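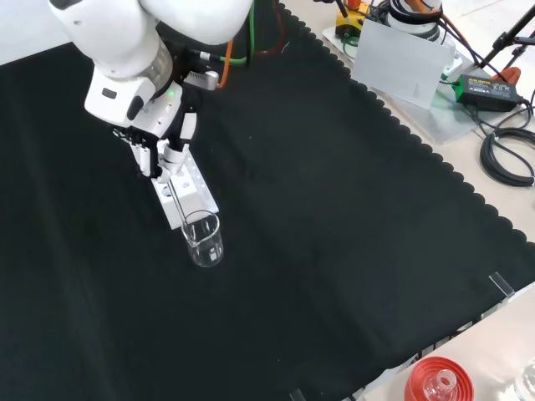 The stirring station at Starkenent, with the arm holding a glass rod at the beaker.

FOR IMMEDIATE RELEASE
2023-02-01

Shared workshop publishes its robot stirring build, doubts included

Starkenent, the members' workshop on Brendent Road, today releases the notes and control files for Cadero, a bench project that sets a robotic arm to stir liquid in a glass beaker. The workshop makes no claim that anyone needs one. A person with a rod and a free hand can do the same job, and does not have to be told where the beaker is.

Members have heard plenty of promises about the automated home lab and wanted to see what the work involves before believing any of them. The build log runs to 455 entries. Most deal with the approach to the beaker, the angle of the rod and how firmly to hold a thin piece of glass. Very few deal with stirring. 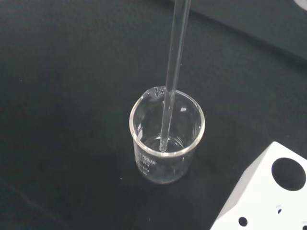
Glass rod and beaker on the black work surface, with a shallow layer of clear liquid.

Parts and sundries came to £2,969, leaving out the arm and hand, which belong to the workshop and are used on other projects. Starkenent thinks that is a lot of money for a stirrer and says so on page 2 of the notes. Readers hoping for a weekend project should look elsewhere – this one took 11 months.
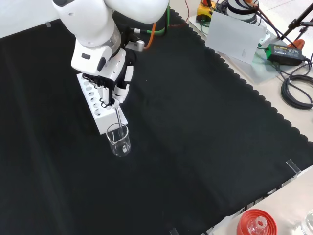 The release covers a single task on a single bench. Moving the rack or swapping the beaker for a taller one means teaching the positions again, and the notes do not pretend otherwise. No figures for speed or accuracy are included, as members could not agree on a fair test. Ó Néill, the tool library that shares the building, has asked to try the files on its own bench and will publish its findings in June, good or bad.

The notes are free to copy. Paper copies are kept at the Starkenent front desk, where questions and corrections can also be left.

ENDS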